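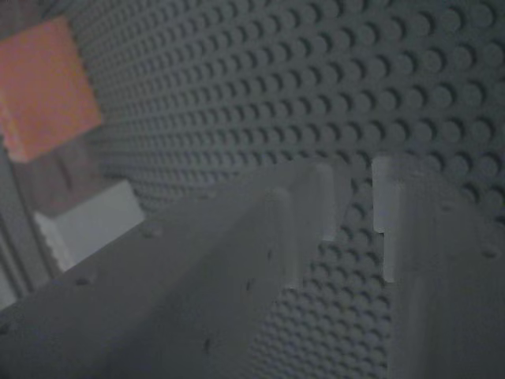
Ngân Khổng

Section 5. Preparing the baseplate

This section covers the large gray studded baseplate only. Bricks, road pieces and the Tratstead station kit are covered in Section 6.

Before you start
Clear a flat surface larger than the plate on all sides. Do not build on carpet or on a padded mat. The plate flexes under load, and bricks near the middle will work loose.

5.1 Cleaning
1. Brush the plate with a dry, soft paintbrush. Work along the rows of studs, first in one direction and then across.
2. Wipe with a damp cloth and a drop of dish soap.
3. Rinse in lukewarm water. Stand the plate on edge to drain.
4. Let it dry for 30 minutes before building.

CAUTION: Do not use a hair dryer, a dishwasher or hot water. A warped plate cannot be flattened again.

5.2 Checking for flatness
1. Lay the plate stud side up.
2. Press each corner in turn. If the opposite corner lifts, turn the plate a quarter turn and repeat to rule out an uneven table.
3. Look across the studs from a low angle. The rows should run straight to the far side. A dip or a hump shows as a bend in the rows.

Note: Under dim, even light the studs blend together toward the far side of the plate. Use a desk lamp placed to one side for this check.

5.3 Marking the origin
1. Choose one corner as the origin. All stud positions in the Prukeck layout sheets are counted from this corner.
2. Attach a single brick in a contrasting color to the corner stud.
3. Keep the plate in the same orientation until the first layer is complete.

5.4 Placing the first brick
1. Hold the brick level above the plate and line up two adjacent edges with the stud rows.
2. Lower it until it rests on the studs. Do not press yet.
3. Check the position against the layout sheet.
4. Press straight down — a brick pushed in at an angle can mark the studs.

To remove a brick, lift one short end first. Do not pry with a knife or screwdriver.

Revised August 12, 2008. Step 5.2 corrected by Onni Heiskanen.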